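Wovon 住户技术通讯 六月号
专栏:水槽周边密封胶的检查与更换

本期讨论水槽与台面交接处的密封胶。上一统计年度,Wovon 管理的四个小区共登记厨房类报修 3,862 件,其中 1,148 件最终归入“水槽周边渗漏或霉变”。这一类工单的处理时间普遍偏长,渗漏点与住户看到水迹的位置往往不一致,上门人员需要先排除下水管、角阀和龙头底座,再检查胶缝。Stidelitz 和 Ogunleye 两个小区交付时间较早,占比最高;Remton 二期采用台下盆,渗漏工单少,盆体松动的工单多,处理方式也不同,本文第五节单独说明。

一、胶缝为什么会失效

水槽与台面是两种热膨胀系数不同的材料。倒入热水时,槽体先升温伸长,台面几乎不动;倒入冷水时过程反过来。密封胶长期承受这种往复剪切,开裂通常从拐角开始,逐渐向直边延伸。拐角处胶层厚薄不均,施工时收胶的手势也最容易在拐角处变形,应力集中于此。

第二个原因是基面不洁。新胶打在旧胶残膜上,或者打在有洗涤剂残留的表面上,初期外观没有差别,数月后会整条剥离。用指甲沿胶边轻推,如果胶条能成段翘起且背面光滑,基本可以判断为基面问题。如果胶条本体断裂、背面仍附着在台面一侧,则多为胶层过薄或老化。

第三个原因是选用了不适合的产品。酸性硅酮胶固化时释放乙酸,对含碳酸钙的天然石材有腐蚀作用,也可能在部分金属表面留下斑痕。天然大理石台面应使用中性固化、注明适用于石材的密封胶。石英石和仿大理石纹的人造台面对酸的敏感程度取决于填料成分,住户一般无从得知,统一按中性胶处理即可。

二、如何判断是否需要更换

以下情况建议更换整条胶缝,不建议局部修补:
胶缝任一处出现贯通裂纹,纸巾条压入后有水痕;
霉斑位于胶体内部,表面擦洗无法去除;
胶条与台面或槽沿之间出现可见缝隙;
柜体内侧板在水槽开孔附近起鼓或变色。

以下情况可以暂缓:
胶面轻微发黄,但弹性正常;
表面霉点经稀释的含氯清洁剂擦拭后消失,且两周内没有复发。

使用含氯清洁剂时保持通风,不得与洁厕类酸性产品混用。不锈钢槽面接触含氯清洁剂后应立即用清水冲净,长时间停留会引起点蚀。点蚀一旦出现,抛光只能改善外观,坑底的钝化膜并不会因此恢复均匀。

三、工具与材料

中性硅酮密封胶一支,防霉型,注明可用于石材及金属
塑料刮刀一把,不要使用金属铲刀
旧胶清除剂,使用前在台面隐蔽处做小面积试验
异丙醇及无绒布
美纹纸胶带
刮胶片或圆头收胶工具
胶枪

胶嘴开口建议斜切,内径 4 毫米。开口过大时,胶体容易堆在缝口表面,缝内反而填充不足。标准缝宽下,一支 300 毫升的胶足够完成一个单槽的周边,余量可用于龙头底座。

四、更换步骤

1. 提前停用水槽。关闭角阀,擦干槽沿及台面。台面物品移开,电器断电后移走。

2. 用塑料刮刀沿胶缝两侧切入,分段剥离旧胶。先切台面一侧,再切槽沿一侧。刮刀与表面夹角保持在较小的范围内,避免撬动槽沿。

3. 涂清除剂处理残膜,按产品说明的时间等待,刮净后用湿布擦去清除剂残留。

4. 用异丙醇擦拭两侧基面,换干净的布面再擦一遍。布面不再带出灰色痕迹时,自然晾干。此后不要再用手触摸胶缝两侧。

5. 沿胶缝两侧贴美纹纸。两条纸边的间距决定成品胶宽,应均匀一致。拐角处把纸带剪短,分段拼贴,不要强行弯折。

6. 连续匀速出胶。每条直边尽量一次打完,接头留在直边中段,不要留在拐角。胶枪向前推还是向后拉均可,关键在于胶嘴前方始终有少量胶体鼓起,说明缝内已填满。

7. 立即收胶。只收一遍,最多两遍。反复抹压会把表面结皮带起,形成毛边。收完后趁胶未结皮撕去美纹纸,方向朝外并与缝呈斜角。

8. 静置 36 小时后恢复用水。产品包装上常标注较短的表干时间,表干只代表表面不粘手,水槽周边长期受水和振动影响,应以内部固化为准。厨房温度偏低或通风不足时酌情延长。中性胶依靠空气中的水分固化,环境过于干燥同样会放慢进度,此时不宜用电吹风加热,加热会使表层先行封闭。

恢复用水后的第一周,尽量不要把沸水直接倒入槽中。

五、台下盆的特殊情况

台下盆的盆沿粘接在台面下方,胶缝只承担密封,承重依靠支架或粘接胶。Remton 二期部分住户反映盆体与台面之间出现细缝,水沿台面底部流入柜内。遇到这种情况,仅在表面补胶没有意义。应先从柜内检查支架螺栓是否松动,盆体复位后再处理密封。

盆体复位涉及临时支撑,单槽满水时重量可观,建议由维修人员操作。报修时请注明“台下盆松动”,调度会安排两人上门并携带支撑杆。报修前清空柜内物品,柜门可拆的先拆下。

如果台面开孔断面未做防水处理,人造石基材和木质垫条都可能吸潮。垫条吸潮后体积变化会直接传到胶缝上,换胶后短期内再次开裂的工单中,有相当一部分属于此类。维修人员会用探针式水分仪读取垫条含水情况,读数偏高时需敞开柜门晾置,另约时间施工。

六、台面一侧的日常维护

胶缝寿命与台面积水时间直接相关。用水后把槽沿四周擦干,比定期使用防霉喷剂有效。龙头后方与后挡水之间空间窄,抹布难以伸入,可以用折叠的纸巾吸干。

浅色带灰纹的台面上,早期水渍和纹理容易混淆。检查时关闭顶灯,用手电贴近台面侧向照射,水渍边缘会呈现与纹理走向无关的弧形反光差异。天然石材如有此现象,通常表示防护剂已经减弱,可在台面完全干燥后补涂渗透型防护剂。人造台面不需要此类处理。

除垢剂的使用应谨慎。水槽和龙头上的水垢多为碳酸盐,柠檬酸溶液可以去除,但溶液流到大理石表面会造成失光。处理龙头底座时,先在台面上铺一层浸过清水拧干的布,完成后从台面向槽内方向擦洗。

七、水槽旁的砧板

砧板紧贴槽沿放置时,板底与台面之间会形成持续潮湿的薄层,胶缝也处在这一区域内。竹砧板由竹条胶合而成,单面长期受潮会向干燥一侧翘曲,翘曲后板底更难贴平,积水更多。建议洗后立放晾干,两面都要通风。带边槽的砧板,槽内水分最后蒸发,立放时可将短边朝下,让残水沿槽排出。

竹板可以定期上食品级矿物油,涂布后静置过夜,擦去浮油。不要使用食用植物油,多数植物油会在板内缓慢氧化,产生异味。不要用洗碗机清洗。

板边开胶或条间出现可容刀尖的缝时应更换,此类缝隙无法有效清洁。

下图的竹砧板带一圈边槽,放在仿大理石纹的白色台面上,左侧为不锈钢水槽。 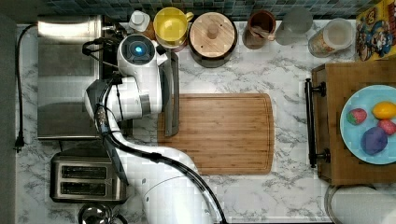
八、报修与材料领取

各小区服务台可领取中性密封胶,每户每年一支,凭房号登记。胶枪可借用,次日归还。Stidelitz 服务台目前只有透明色,需要白色的住户可到 Ogunleye 服务台领取。

自行更换后仍有渗漏的,报修时请说明所用胶的类型和施工后经过的天数,并保留胶管。不同类型的密封胶相互粘接性差,上门人员需要据此决定是否全部清除。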